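December 7, 2021

Burnach wants a yes or a no on the blue pads and I have been putting it off, so tonight I'm writing down what I think before Karim Kettani gets hold of me and makes me more cheerful about it than I am.

The case for them, as put to us in June, was that a softer fingertip would do away with half our troubles. It would forgive a bad approach. It would hold thin things and thick things alike. It would let a person work faster with the gripper in hand, and then the arm, learning from the person, would work faster too. I wrote "we'll see" in the margin of that letter and I still have the letter. What we have seen is a rubber pad that is a bit better than the Dirkley pad at some things and a bit worse at others, and costs more to replace.

I spent the first part of the day on footwear, one tool in each hand. I like shoes for testing because they are awkward in an ordinary way. There's no flat side to grab, the weight is all at one end, and straps go wherever they want. A pad that does well on wooden blocks tells me very little. I have a drawer full of reports on wooden blocks.
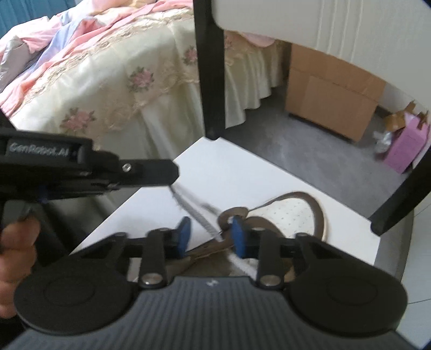

Sandal on its side, right finger on the strap.

The strap is the natural place to take hold of it and also the worst. With the Dirkley pads I could feel a strap start to creep and correct for it. With the blue ones I get less warning. It holds, it holds, and then it's gone. Kastriot Bošković thinks I'm imagining this. Maybe I am, but he has only used them for an afternoon and I've had them on long enough to get a sore thumb. The handle hasn't changed, so the thumb isn't the pads' fault, but I put it in the notes anyway, in case the next version of the handle is ever discussed by someone with smaller hands than the man who drew this one.

I should be fair about the linkage. I came in expecting slop and I found hardly any. Both fingers come in together and meet where they should, and I checked that again after lunch. If Burnach sold the linkage alone I'd sign for it tonight. What bothers me is that the good numbers in their sheet probably come from the linkage and get credited to the pads, and the sheet isn't laid out in a way that lets anyone separate the two. I asked for the old linkage with new pads as a control. They said it was an interesting suggestion. That was the end of it.

The count stands at 2,814 grasps logged across everybody, against the 3,000 we promised. Of those, 287 are marked as drops. I don't trust the 287. Biljana marks a drop when the thing leaves the fingers. Crescencio marks one when it slips far enough that he has to start over. Those are different events and we've been adding them together for weeks. I raised it on the call and there was a silence, and then somebody said we could fix it in the analysis. You can't fix it in the analysis. The person's judgment was made at the moment of pressing the key and it isn't stored anywhere else. We'd have to go back through the recordings one at a time, and I know who would be asked to do that.

Then there's the question of moving between places. Everything on the tabletop is at a comfortable height and I get lazy there, elbows in, small motions. Once I swing the gripper around to the rest of the room my wrist does something different, and so does the cable. I wanted some fast travel in the log on purpose. The tracking people at Duleck say their controller keeps its position through any motion a human arm can make, which is the sort of sentence I like to lean on until it cracks. 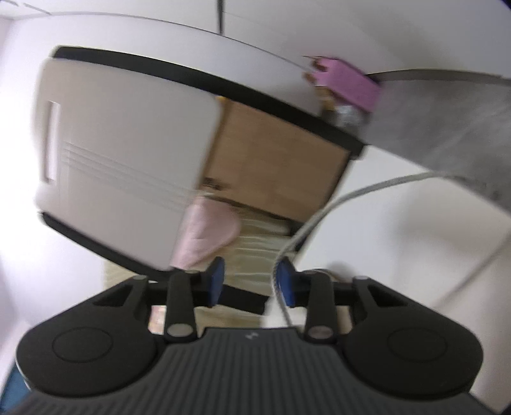
Lorraine Te Moana wrote back to my note on this before I had even put the tools down. She says I'm being unfair to Duleck, that no one picks anything up while swinging an arm, and that a few bad readings between grasps cost us nothing as long as the approach itself is clean. "You're grading the walk to the store instead of the shopping," was how she put it.

She has a point and I told her so. I also told her that the approach starts somewhere, and if the position is off when the hand slows down, the first stretch of the approach is off as well. We left it there. She is going to pull the traces and look at how long it takes to settle after a fast move. If it settles quickly I'll drop the subject. I wrote that down in the reply so she can hold me to it.

The other thing I tried again was switching pads partway through a session, which Spahić advertises as a two-minute job on their version. Ours is nothing like two minutes. The little screws are fine, but getting the pad seated straight takes me several tries, and a crooked pad closes with a wedge-shaped gap that you don't notice until something thin falls right through it. I lost most of an hour to that. Karim says he can do it quicker. Karim can come and do it, then.

I went back to the table for laces at the end, partly because I was sure the pads would fail on them and wanted it recorded.

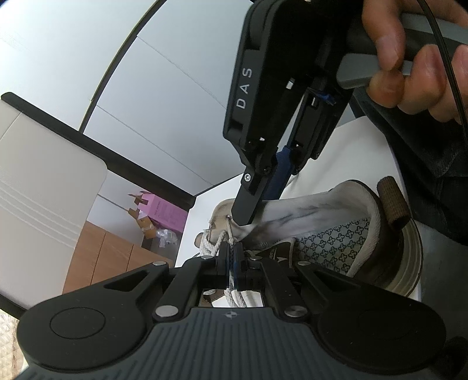

Laces are where I have to eat some of my words. I had predicted, in writing, to Crescencio, that soft pads would be hopeless on anything that thin, that the rubber would roll and the lace would squirm out sideways. I was too confident. Working the two grippers together, with the tip of one pressed against the upper of the shoe and the other closed on the white lace, I had the fingers shut tight on it, and braid seems to give the rubber something to bite. I don't know yet how it would go with a flat, slippery dress lace. I'd guess badly. But my prediction was about laces in general, and I'd be annoyed with anybody else who narrowed theirs after the fact.

It does need both hands, though, and I want that said in the report in plain words. The promotional clip shows one gripper lifting one lace off a bare board. A lace in a shoe is attached to a shoe, and if nothing is holding the shoe you end up dragging the whole thing toward you. Any arm setup that copies this will need two arms and some notion of what the second one is for. That doubles the price before anyone has talked about pads at all. I've asked Biljana to find out what Burnach would charge for a pair and whether the second one has to have the same fingertips. I could see myself arguing for blue on one side and Dirkley on the other. It would be ugly to maintain.

So, where am I. Linkage yes. Pads maybe, and only if the drops get defined properly and we redo enough of them under one rule to mean something. Controller, waiting on Lorraine. The claim that it will "do away with half our troubles" I'd like struck from anything that has our name on it.

Kastriot wants to add towels and bedding next, and I've agreed to it, with the rule for drops written out on paper first and taped up where both of them can read it. I need to buy tape. Also order spare pads before the price goes up, whichever way we decide, as the left one on my gripper feels slicker than the right and I can't tell if that's wear or whatever I had on my fingers when I changed it.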